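Looking After the Wood in Your Kitchen

My grandmother had a bread board so old that the middle of it dipped like a saddle, and she never in her life bought anything to put on it except a little oil and, once in a while, half a lemon. I think of that board every time somebody writes to ask me whether they need a special kit to care for a cutting board. You don't! You need a rag, some salt, some oil and a bit of patience, and the patience can be had for free if you put the radio on.

I've been gathering these notes for years, some from my own mistakes (there have been plenty) and a good many from letters. Take what is useful to you and leave the rest.

Washing up

Wood likes a quick bath. Hot water, a drop of dish soap, a soft brush, rinse, done. What it hates is sitting in the sink overnight under the roasting pan, and I say this as a woman who has pulled a split salad spoon out of cold gray water more mornings than I care to admit. Wash both sides of a board even if you only used one. If only one face gets wet it will swell on that side and start to cup, and then it rocks on the counter every time you chop a carrot.

The dishwasher is out of the question for anything wooden, in my house at least. My son-in-law puts his spoons through and they come out furry and pale, and he says he doesn't mind. Well, I mind for him.

Smells and stains

For onion and garlic, scatter a good handful of coarse salt over the board, cut a lemon in half, and scrub with the cut side, squeezing as you go. Leave it for 20 minutes or so while you get on with something else, then scrape off the salt, rinse and stand the board up. Beet stains will fade by themselves with a few washings. Turmeric will not, or at any rate not soon, but a day on a sunny windowsill does help quite a lot.

Fish is harder. Baking soda made into a paste with water works better than lemon for that, I find, and if you cook a lot of fish you might as well keep a board just for it. Mine has a notch cut in the corner so I can tell it by feel when I'm reaching into the cupboard.

Oiling

Plain food-grade mineral oil from the drugstore is what I use. Florencia Painemal, who taught me most of what I know about spoons, swears by walnut oil, and her spoons are beautiful, but do keep in mind that anyone with a nut allergy at your table won't thank you for it. Olive oil and the ordinary vegetable oils go sticky and sour after a while. I learned that with an entire crock of spoons one hot January when I was living down south, and the smell stayed in the cupboard well into fall.

Make sure the wood is properly dry first. I give a newly washed board 48 hours if it's going to be oiled, standing up somewhere with a bit of air. Then pour on more oil than seems decent, rub it in with an old T-shirt going along the grain, do the edges and the ends (the ends drink the most), and leave it overnight. Wipe off whatever is left in the morning. A new board wants this once a week for the first month. After that, do it when the wood starts to look thirsty, and you'll know it when you see it.

If you like a softer finish, melt one part beeswax into four parts mineral oil in a jar set in a pan of warm water, and let it cool to a paste. It keeps for ages. I store mine in an old mustard jar with a label on it, after a certain breakfast we don't talk about.

Fuzzy spoons and rough edges

When a spoon feels rough on the lip, wet it, let it dry, and rub it down lightly with fine sandpaper. Wetting raises the grain, so the sandpaper takes off just the fuzz. Do that two or three times and it will feel like new. The same goes for rolling pins, though I'd go even more gently there and keep turning as you work so you don't wear a flat spot.

A hairline crack in a spoon handle is nothing to worry about. A crack in the bowl holds food, and that spoon should retire to the garden, where it makes a very nice row marker.

Plate racks and drainers

People forget the rack. It gets wetter than anything else in the kitchen and we only think of it when it goes black at the feet. Turn yours over once a week and look underneath. If you see gray spots, scrub with white vinegar, rinse, and dry it well away from the sink for a day. An old toothbrush is the thing for getting in around the base of each peg, where the water likes to sit.

Oil a rack lightly, and wipe it more than you would a board, or your plates will pick up a film. If a peg works loose, take it out, clean the old glue from the hole, and set it back with a dab of waterproof wood glue. Twist it as it goes in and wipe away the squeeze-out right then, while it's easy. Leave the plates off it until the next day. 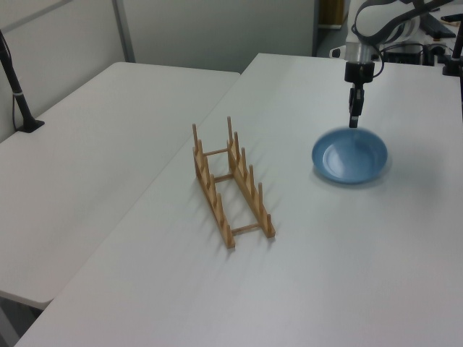

Keith Lightfoot writes that he gave up on oil for his plate rack altogether and has used nothing but the beeswax paste for two winters, rubbed on thin and buffed with a sock, and that the water now beads up and runs off the rails. He also puts his heaviest dinner plates at alternate ends when he loads it, so the same pegs don't take the strain every night.

I like the sock very much and have started doing the same. I'd only add that the wax needs a good buffing on the inside of the slots, where a sock over one finger does a better job than a whole hand.

One more thing, for those of you with a rack that stands on the counter. Put a folded dish towel under it while you're loading and take the towel away when the plates are done dripping. Left there, it holds the damp against the wood all night, and you'll be back to scrubbing with vinegar before the month is out.

Next time I'll get to knife handles, and to Valentina's question about the butter mold.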